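Home Routines, evening class
Handout 4: Washing up with a double sink
Notes by Orhun Işık

Hello again everyone! Last Monday we ran out of time just as we got to the sink, so I've typed up what I was going to say, plus the bits that came up while we were putting our coats on. Bring this with you next time, and please bring a dish towel too (the Itthorpe kitchen only has 15 and they vanish fast).

We'll stay with the double sink for now, the kind with two basins and a rack that lies across one of them.
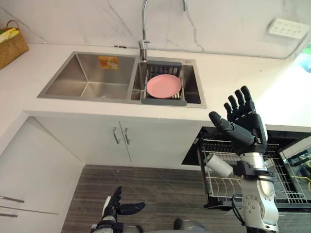

Two basins, with a rack over one and the other left open. 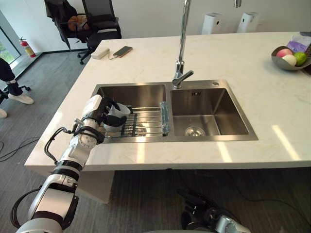

Which basin should the rack go over?

Put it over the one you don't wash in. For most right-handed people that means washing on the left and draining on the right, but try it both ways for a week and keep whichever makes you reach less. If your basins are different sizes, wash in the bigger one – your frying pan will thank you.

Now, the order of work. I was taught glasses first, then cups, then cutlery, plates, serving bowls, and the greasy pans at the very end. My aunt had this written on a card inside her cabinet door in Bozkurt in 1961 and I've never found a reason to change it. The water stays cleaner for longer and you don't end up with a film on your glasses.

A few things I keep repeating in class, so here they are on paper:

Scrape before you wash. A rubber spatula does it in two strokes.

Cups go upside down on the rack, tipped a little so the hollow in the base doesn't hold a puddle. Plates do better on edge if your rack has slots. On a flat rack, lean them or dry them by hand.

Don't stack wet things on wet things. I know, I know, we all do it when there's company.

Lift the rack off at the end and wash that as well! The wires get chalky underneath, especially out in Endau where the water is so hard. Warm water with a splash of vinegar, leave it 15 minutes, rinse, wipe.

Somebody asked about over-the-sink racks versus the big ones that sit on the counter. I like the over-the-sink sort because the drips go straight down the drain and you get your counter back. The big ones do hold more, so if you're feeding six every night you may want both.

For next time: empty your rack before bed every evening and jot down what was on it. We'll use your lists when we get to cupboards, and to the Tolell shelf dividers I keep promising to show you.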